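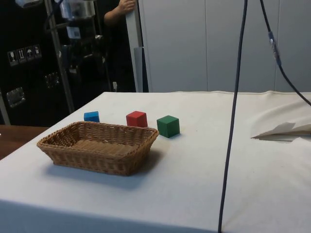 Is the Millis starter package worth it for a small rental shop? (blocks and basket demo included)

Asked by Elaheh Arabzadeh, 6/28/22
Tags: robot arms, grippers, rental, service plans

I help run a tool and equipment rental counter and my business partner has decided our future is robot arms. Customers would take one for a week, find out whether it can do the dull job they have in mind, and bring it back. I am the one who has to sign things, so I'm asking here first.

The package we've been quoted comes from Millis. You get an arm, a two-finger gripper, a wrist camera on a bracket, a day of setup, and a practice program where the arm picks up coloured wooden blocks and puts them in a wicker basket. There is a support plan on top, paid monthly, with a minimum term of 20 months. The sales fellow used the word "journey" four times in one call and I nearly hung up on the third.

My questions:

Is the blocks and basket program any use, or is it there to make the brochure look friendly?

Can an ordinary person change the program, or do we end up paying for a visit whenever somebody wants to pick up something that isn't a cube?

Does anybody have experience with the support plan? The contract is 30 pages and I've read up to page 11, where they define "day".

We have one decent bench, one spare room, and one employee who isn't afraid of computers.

Answer from Imke Ackermann (marked helpful)

We took the same package in May for our training centre in Istow, so I can speak to most of this. I don't work for Millis and they haven't given me anything except a pen.

The block program is more useful than it sounds. You won't be renting arms to people with a pressing need to tidy cubes, but it's the quickest way to find out if your setup is any good. If the camera has been knocked, the gripper comes down beside the block and closes on air with great confidence. If your bench wobbles, same thing. We run it every morning before anything else and it has saved us some embarrassment in front of paying people.
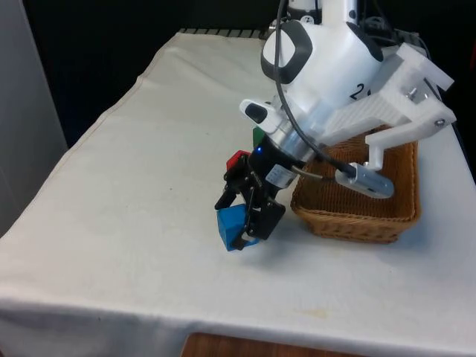

The gripper is the part of the package I'd pay for again. It's simple, it opens and closes, and the fingertips can be swapped with a small hex key. The camera bracket I'm less fond of. Ours arrived with one screw tight and the other merely present, so go over all of them when you unpack, and put a dab of threadlocker on while you're there. Also decide early how you want to run the cables. We didn't, and spent an afternoon watching the arm try to lasso itself.

On changing the program: yes, a normal person can do it, within limits. You move the arm by hand to where you want it, save the point, and string the points together on the tablet. My colleague Abbas Talebi had it picking up jar lids by the end of the second day. Anything where the object could be lying anywhere is a bigger job, and for that we did pay for a visit. It took the technician most of a morning and he was decent about it.

The support plan is where I'd slow down. Phone help is good, and you get a person who has met the product. Replacement parts are another matter. "Next day" means the next day after they agree there's a fault, and agreeing took them 4 days. Have a look at how page 11 handles that, you may be the only customer who has got that far.

For a rental shop I'd ask for these in writing:

Whether your customers can ring support directly, or only you.
Whether moving the arm to another address cancels the warranty. Ours says "relocation", and I've had two opinions on what that covers.
The price of a spare pair of fingertips. Renters will lose them.

If they won't budge on the first one, your employee who isn't afraid of computers is going to be the helpline. Ask how they feel about Sundays.

Answer from Forough Mahmoudi

Skip it and get the Kiani. Cheaper and it comes in blue.

Comment from Elaheh Arabzadeh: Does the Kiani come with a camera?

Comment from Forough Mahmoudi: No

Answer from Verena Baumgartner

I'll disagree a little with Imke about the practice program. It's fine as a morning check, but I wouldn't hand it to renters as their introduction. Cubes are about the kindest thing you can ask a two-finger gripper to hold. They have flat sides and they stay where they're put. Somebody who has had a nice hour with cubes will then try a bag of frozen peas and want their deposit back.
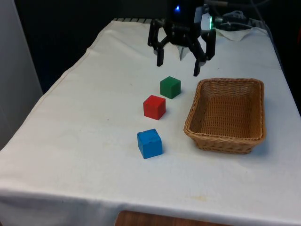
Blocks and basket on the cloth, gripper overhead.

What we did at Inau was keep the basket and change what goes in it. Start with the blocks, then a tennis ball, then a paper cup, then whatever the customer brought along. By the paper cup most people have a fair idea whether an arm suits their job, and some go home without renting one. My boss was sour about that until he saw how few came back angry.

On money, the setup day is overpriced but take it anyway. We tried to save it on our second unit and lost almost a week to a network setting. The monthly plan can be bargained down if you ask near the end of a quarter. We got ours for 70 percent of the list price and a shorter term, by going quiet on the phone for a bit.

Put a cloth on the bench too. Dropped blocks are loud on bare wood, and you'll be dropping plenty.

Comment from Imke Ackermann: Fair point about the peas. We had a man with grapes.

Comment from Elaheh Arabzadeh: Thanks both. I've asked about relocation and the fingertips. The reply says they're excited to explore that with me. Still on page 11.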